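Key return scheme - progress report, April

The grant of £600 from Nosari has now been spent in full. Most of it went on the wall cabinet and replacement cylinders for the Ikden building, and the rest on cutting new keys. The cabinet has 20 hooks and was fitted on a Friday so tenants were not disturbed.

All 16 units at Ikden have been asked to hand in old keys. Returns are logged on the white table in the front office before anything goes on a hook.

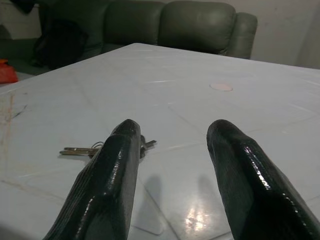
Hubmann cut the new sets and delivered them in two batches. The second was late - the blanks had to be reordered - and this held up the top floor by a week. We did not pay extra for it.

Still to do: labels for the cabinet, a signing-out sheet, and a new top for the table, which is scuffed and stained. The table will come out of our own budget.

Wolier Tenants' Office

2 comments | 16 shares

Related
Ikden front door: new opening hours
Lost a key? What to do
Bin store works finished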